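Notebook – adhesive bench, Gidach glue line trials
April, start 10:20

Picking up from the last entry. Purpose is still to find out why the Lomus hide glue lets go at the shelf joints when the Mrema fish glue holds under the same clamp load. Both go on bare beech, end grain to long grain, no sizing coat on the first set.

Batch prepared: 42 g dry granules, soaked cold overnight, drained, brought up in the water bath. Bath set point unchanged. Skin formed on the pot twice before the first joint was closed. Removed it both times and topped up with warm water by eye, so the solids figure for this batch is not to be trusted past the first hour.

Coupons 1 to 11 glued and clamped in order. Coupon 4 slipped when the clamp was taken up and was reset. Marked with a pencil cross, leave it out of the averages. Squeeze-out was even on the odd numbers and thin on the left edge of most of the others, which points to the platen on the small press again. Shimmed with one thickness of card. Should be faced properly before the next set.

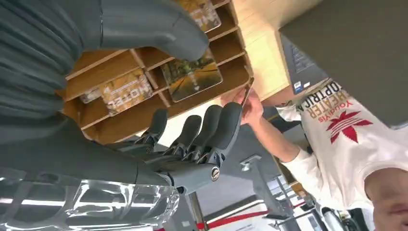 Hand by the wooden cubby shelf.

Open time is the weak point. With the window shut, the Lomus gels on the wood before the second face is down. Warming the coupons first helped. Warming the brush did nothing that could be felt. The Terkelura additive is supposed to lengthen open time, but the sheet gives the dose by volume of liquid glue and says nothing about concentration. Tried it at the low end only. It stayed workable longer and smelled worse.

Pull tests on the previous set, same jig, same rate. Best Mrema coupon reached 1020 N and failed in the wood. Lomus coupons all failed in the glue line, clean on one face, which is what a chilled joint looks like. Nothing here suggests the glue itself is bad. The load cell drifted a little between pulls, so it was zeroed before each one – do this every time from now on and write it in the log.

One card per coupon, filled in at the press and kept with the broken pieces. Last month's set went into the drawer with half the cards blank and is no use for comparison.

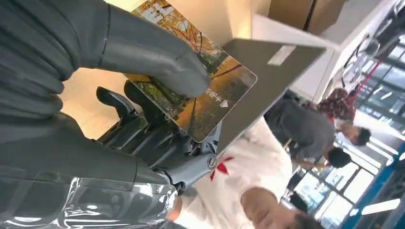

Next set

1. Size the end grain with thinned glue, let it dry, then glue as before.
2. Preheat all coupons, including the controls.
3. Lid on the pot between joints. Weigh the pot before and after so the water loss is known.
4. Additive at the low and middle dose, Lomus only.
5. Face the platen and remove the shim.

Open: is the Gidach humidity reading worth anything with the sensor next to the water bath? Move it to the far wall and compare for a day before changing anything else.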